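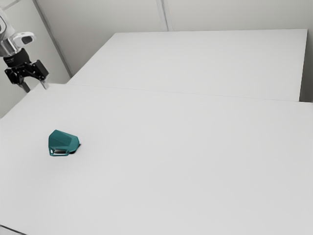
A simulated arm with a parallel-jaw gripper over a work table, with a single teal part on the near table.

Simulated demonstration collection

Simulated demonstration collection is the practice of recording examples of a task in a computer-rendered workspace so that a learning system can be trained to carry out the task with a robot arm. Each example, usually called a demonstration or an episode, pairs what the cameras saw with what the arm was told to do at the same moment. The method is used mainly for handling tasks such as grasping, turning, placing and inserting small parts.

The practice belongs to the wider field of imitation learning, in which a controller is fitted to recorded behavior. It differs from reinforcement learning, where the system tries actions and is scored on the results, although the two are often combined.

Contents
Background
Recording an episode
Scene variation
Labels and review
The Trullham set
Limitations
See also

Background

Early collections of robot examples were made on physical equipment. An operator moved the arm by hand or with a controller, and the joint positions were stored. The work was slow, and a damaged part or a shifted camera could spoil a session. As rendering and contact models improved, many groups moved part of the work into simulation, where a scene can be reset at once and the exact position of every object is known.

Simulated collections are now commonly used in one of two ways. In the first, a system is trained entirely on rendered episodes and then tested on a real arm. In the second, rendered episodes make up the bulk of the training set and a smaller number of physical ones are added toward the end.

Recording an episode

An episode starts with a reset. The arm returns to a starting pose, the gripper opens, and the object is placed on the table at a position drawn from a set range. The operator or a scripted planner then performs the task. At each time step the recorder stores the camera images, the joint angles, the gripper opening and the command sent to the arm.

Episodes may come from three sources:

Teleoperation, in which a person steers the simulated arm with a hand controller, a keyboard or a second arm.
Scripted planning, in which a program uses the known object position to compute a path.
Replay, in which a recorded episode is adapted to a new object position and run again.

Teleoperated episodes tend to contain pauses and small corrections. These are often kept, as they show the system how to recover from a poor approach. Scripted episodes are more uniform and cheaper to make, but a system trained only on them may do badly once it drifts off the planned path.

Scene variation

A system trained on a fixed scene tends to learn the scene along with the task. To limit this, collections vary the object's position and rotation, the camera pose, the lighting and sometimes the surface colors. The practice is known as domain randomization. Plain scenes, with white tables and bare walls, are often used for the first round of recording, and variation is added once the basic task can be learned.

Object shape also matters. Faceted and hollow parts give the gripper several possible contact points, some of which fail under load. Collections that include such parts usually record grasps from more than one side.

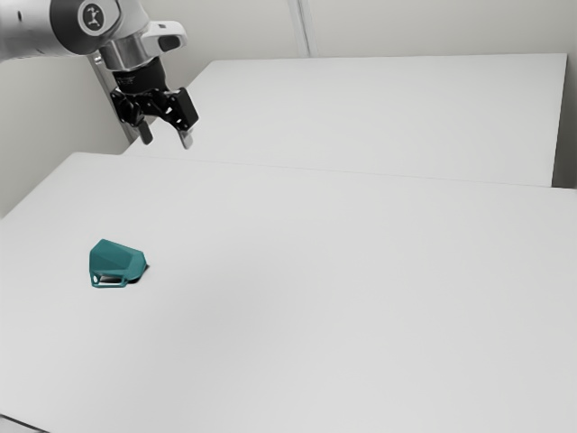 What does a learning system take from a grasp attempt?
A failed grasp that is correctly labeled can be used to train a success detector or to teach the system which approaches to avoid. In plain imitation learning, failed grasps are normally left out of the training set, since the system would otherwise copy them.

Labels and review

Most simulators can label an episode automatically. A grasp may be counted as successful if the object rises a set distance above the table and stays in the gripper for a set time. Automatic labels miss some faults, such as a part held by a thin rim or a finger that passes through a surface. For this reason a share of the episodes is usually replayed and checked by a person.

The Trullham set

Trullham is a collection of grasping episodes prepared by Skuneck under the direction of Karine Gosselin and released on September 21, 2023. It contains 349 episodes recorded by teleoperation with a single arm. The recording software, Jotside, was written by Tanner Friesen and stores images and arm commands in one file per episode.

Sylvie Sawatzky reviewed the labels before release. Eight episodes were relabeled as failures after replay showed the fingers overlapping the part. A revised version, issued the following March, added a second camera view and corrected a timing error in the gripper readings.

Limitations

Rendered contact is an approximation. Friction, flex in the fingers and small slips are hard to model, and a grasp that holds in simulation may not hold on a physical arm. Rendered images also lack much of the noise and glare found in real camera feeds. Neither problem is fully removed by randomization, and results reported only in simulation are generally treated as preliminary.

See also

Domain randomization
Imitation learning
Parallel-jaw gripper
Teleoperation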